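The Slow Road to a Water Settlement

Residents of Prerkumska have waited outside the district office each Thursday since March, asking for the restoration of the canal allotments withdrawn last year. The gatherings are orderly. Of the 417 households affected, 70 have filed formal objections, and two hearings have been held.

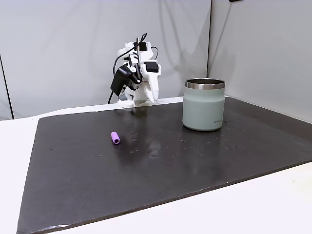

Ruben Prins told the second hearing that growers could not plan a season on promises, and asked that the old schedule be restored until a ruling is made.

The district maintains that the reservoir at Maes cannot support the former volumes. It has offered 35 percent of the original allotment, an offer the petitioners declined in writing.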